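Import tool drops half our small group members, 92 left out of the roster

Posted in: Church Software Help > Groups and Discipleship

gakungate_office
We run an evangelism course over eight weeks at our parish and moved the sign-ups from a spreadsheet into Ginting this month. The parish directory holds 2,480 people. After the import, 92 course guests show as "contact only" and can't be placed in a table group. Leaders can't see them or email them. Everyone else came across fine. I have re-run the import twice with the same result. The next session is Wednesday. How do I turn a contact into a group member without typing each one in again?

I am also setting up the session page for week three, and the page saves normally, so the problem seems limited to people records.

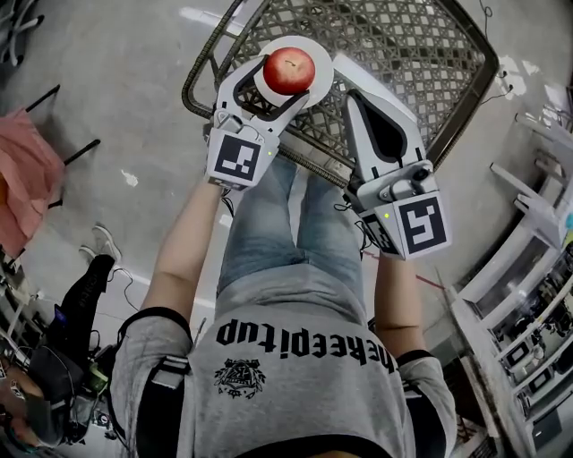
Apple on a plate

2 replies

irkden_groups
Check the household column. Ginting will not make a person a member unless the row has a household ID, and course guests who don't attend on Sunday usually have none. The import log lists them as "skipped: no parent record."

To fix it:

1. Export the contact-only list as CSV.
2. Add a column named household_id and enter NEW in every row.
3. Re-import with "Match on email" switched on. If it is off, you will get duplicates.
4. Open the course, choose Assign, and filter by import date.

Guests who share one email address will be merged into a single record. Married couples are the usual case. Split those by hand before step 3.

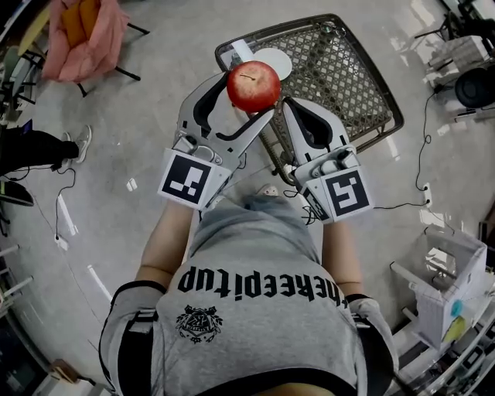 jumalmont_parish
Same thing happened to us. We just deleted the course and started over. It took an evening but it worked. I don't know about the household column, ours might be an older version.

One thing to watch: deleting the course also deletes attendance, so print the week one and week two sheets first. Prayer requests are stored under the person and were still there afterward.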